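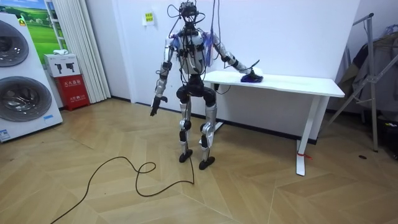
Herringbone floor, main room

Is the Akudach hall heated in winter?
Yes, and it's cozy! We turn the heat on well before each dance, so bring a light layer you can take off later.

How much is a ticket?
Tickets are $5 at the door, and kids get in free with a grown-up.

How many people fit?
We can welcome 210 for dancing, or a few less if you'd like tables set out (just ask us when you book). 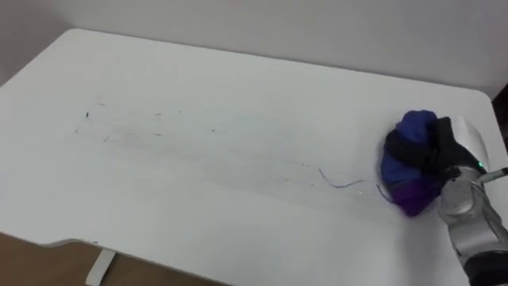
White table with rounded corners

Can I book for March?
We still have a few evenings open, so do write to us soon.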